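Wall coverings in small rooms: pattern scale and repeat
Speaker notes, Skonden interiors day, 16/10/2025

Slide 1. Opening
Give the topic and the limit: printed papers only, no paint effects. Questions at the end. Sample books from Mustley are on the side table.

Slide 2. Repeat and waste
Define vertical repeat. A long repeat means more offcut per drop. On the Ilturholm job the waste came to 40 percent, mostly above the door and under the window. Straight match wastes less than a half drop when the wall height is close to a multiple of the repeat. Show the cutting sheet. Pause here.

Slide 3. Large motifs at close range
Large leaf prints are often ruled out for small rooms. Low contrast changes that. Gray on pale gray, with the leaves running on a diagonal, carries over three walls without a hard stop at the corners. Strong floor color takes the eye down.
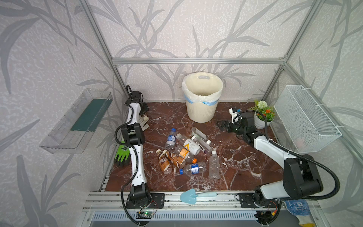 Slide 4. Corners
Never wrap a full width around an internal corner. Cut to the corner plus 5 mm, then plumb a new line on the next wall. Expect a small mismatch. Place it in the corner farthest from the door.

Slide 5. Ordering
Check batch numbers before cutting. Order one spare roll for every 7. Štěpánek rolls are trimmed; the older Mustley stock is not.

Questions, then sample books.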